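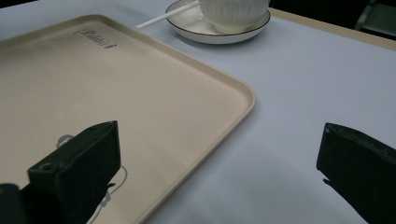
Do we still get an afternoon break now that the Rarkel move is finished?
Everyone on the Evum payroll gets 20 minutes, paid, to be taken between two and four in the afternoon, and the new building changes none of that.

I mention it as the question has reached this newsletter more often than any other since December, usually in a tone suggesting the asker already suspects the worst. Merike Ots in personnel has checked the wording. The break was written into the terms when we were still above the shop in Sýkora, and it has survived two changes of management and one very long meeting on the subject of biscuits.

What has gone is the habit. In the old place you had to walk past everyone to reach the kettle, so you stopped and talked whether you liked them or not. Now there's a kettle on each floor and people drink at their desks, looking busy. Merike says most of the lost breaks are simply never taken. They don't carry over, and you can't save them up for a long weekend. Two people have asked. 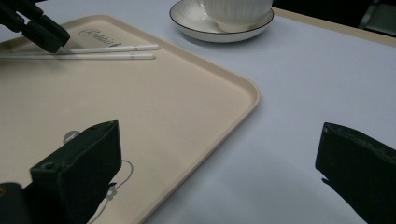
The Jivlow experiment

Our Jivlow office tried ringing a bell at three. By the end of the first week people were timing their phone calls around it. By the end of the second the bell had been put in a drawer. They now have a standing invitation instead - the corner table, three o'clock, come or don't - and it seems to work rather better, mainly for those who like a corner.
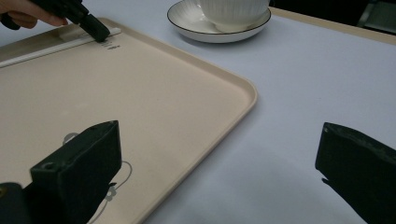 Tray with a thin white stick on it.

Home | Back issues | Letters | Notices | Contact

We'd like to try the corner table at Rarkel from next month. Attendance will not be recorded. Talk about work is allowed if you can't help yourself, though the rest of the table may drift off.
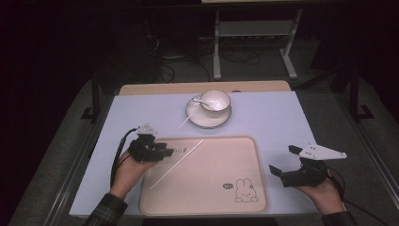 The break also has a washing-up side, on which feelings run high. The rule carried over from Sýkora is that whoever drinks it rinses it. An empty cup with the spoon still in it, sitting on its saucer, counts as unfinished business, however neatly it has been left. Anyone wanting a gentler rule can write to Merike, who is collecting suggestions until the end of the month.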